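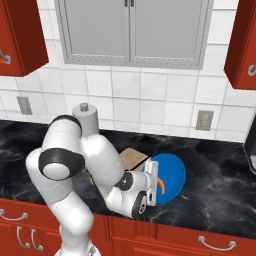

Grikeswood shrine access, anyone been up there this month?

tamsin_orrell
Hi all, longtime reader, not much of a poster. My mother wants to go up to the chapel at Grikeswood for the April prayers as she has every year since I was little, and now we hear the lower gate is being closed for hours at a stretch while groups are walked in under police escort. Has anybody been through lately? She's 80-odd and stubborn and I'd love to be able to tell her something useful (she'll go either way, bless her).

Flostov_Dad
Went up last week with my boys. Lower gate was shut from early morning and we were held at the barrier for 32 minutes, along with some very patient older folks. A group came through with officers front and back, did their circuit of the yard, sang a bit, and left by the Planditik side. Then they let us in. No shouting while I was there, but it didn't feel like the place I grew up with, and my younger one kept asking why we had to wait at our own gate.

marrowbone
"Our own gate" is kind of the trouble though, isn't it? I say this kindly, because I know how much it means to you. The other community has prayed in that yard too, and the police are there because of what happened last spring. I'd take a wait over another scuffle.

Flostov_Dad
Fair enough, and I don't want a scuffle either! But the old arrangement was visits, no services. Everybody signed off on it. What I saw was a service.

marrowbone
Two people singing is a service now?

Flostov_Dad
It was up to 15 people, and yes, with books open. Come up with me sometime and see, I'll bring the coffee.
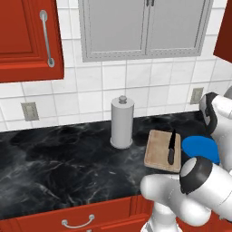 Page 2 of 2

tamsin_orrell
Thank you both, and please don't fall out on my account. Does anyone know if the upper path is open? She can manage it if we take it slow and stop at the benches.

old_quarry_road
Upper path is open, dear, or it was when I walked it. There were two officers at the top checking bags and one of them helped me over the stile, so credit where it's due. The bus, number 27, still stops by the Þorgeirsson bakery, and from there it's a gentle climb if you keep to the left of the wall.

One more thing. Kári Kirkegaard from the shrine office read out a statement after prayers, saying they've written to the district to ask for the gate hours to be posted ahead of time. I thought that was a modest thing to ask. Some in the crowd wanted him to go a good deal further and told him so.

marrowbone
Posting the hours I can get behind completely. I still think he should sit down with the other side before writing letters, but posted hours would help everyone.

Flostov_Dad
Well, there we agree. Tamsin, if you go by the upper path, have her bring a cushion, the benches are stone and cold before noon.

tamsin_orrell
Cushion is packed already! We'll take the early bus and I'll let you all know how the gate looks when we're back.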